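Robot room rules, take three

Quick one, need to be out of here by 6. Rewrote our house rules for the Kotian setup again because the old sheet was 41 lines and no one read past the first ten. Including me.

What's left:

Label the run before you start it. Not after. I have 515 runs from November where the notes say "bin test" and thats it.

Cables along the wall or taped down. Still arguing about this one.

E-stop in reach of a person who is awake and looking at the robot. Phone away.

Nothing goes on the floor inside the reach line unless it's part of the task. Cardboard scraps count. Yes, even flat ones.

Speed stays at the low setting for any new object. Two clean passes, then you can bump it up. 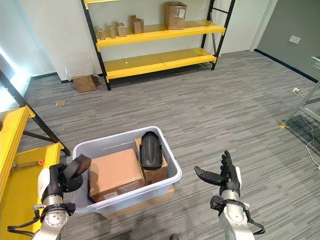

Boxes get swapped when the corners go soft, I used to wait way too long on that. Around 2,000 picks is my limit now, and Nindon's people do it sooner. Write the swap date inside the flap.

Hands open before power down. Always. Learned that the expensive way.

Still no good rule for who resets the shelf at the end of the day. Sugestions welcome.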